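Moswood Renters and Home Contents Cover - Frequently Asked Questions

Last updated 11 June 2023

Who can take out a policy?
Anyone 18 or over who rents or owns the home they live in. Roommates can share one policy if all of their names are on it. Subtenants need their own.

What does the standard policy cover?
Your belongings against fire, theft, storm damage and sudden leaks from pipes or appliances. The standard limit for a single item is $630. Anything worth more has to be listed separately - you can do this when you buy or at any time later.

Is damage from a leaking appliance covered?
Damage to your belongings is covered if the leak was sudden. Slow leaks that went on for weeks are not. The appliance itself is only covered if you added the Breakdown option.

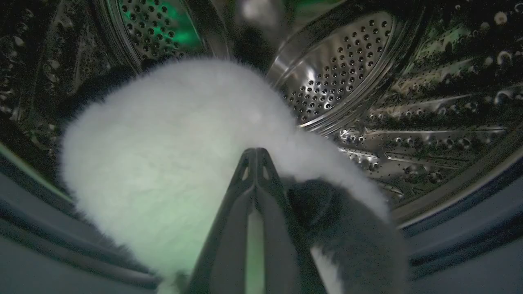 The Breakdown option pays for repair first. If the repair would cost more than a similar new model, we pay for the new one, up to the limit shown on your certificate. Appliances that belong to your landlord are not included.

How do I make a claim?
Log in and choose "Start a claim", or call the number on your certificate. Have your policy number ready and keep damaged items until we tell you they can go. Thefts must be reported to the police before you file.

How long does a claim take?
Most claims are decided within 10 business days of the last document reaching us. Claims that need an inspection take longer. Inspections are carried out by Tarnow Adjusting, who will contact you to set a time.

Why do you ask for receipts?
They show what you paid and when. Bank statements and order emails are fine too.

What is the Sundaram ledger?
It is the shared record we use to store policy changes and claim decisions. Each entry is time-stamped and can't be edited later. Your personal details are not stored on it - only a reference number.

Can I cancel?
Yes, at any time. Cancel within the first month and you get a full refund if you have not claimed. After that we refund the unused days, less a $5 fee.

Who do I contact with a complaint?
Write to Định Khúc, Customer Relations, through the contact form. Please include your claim number if you have one.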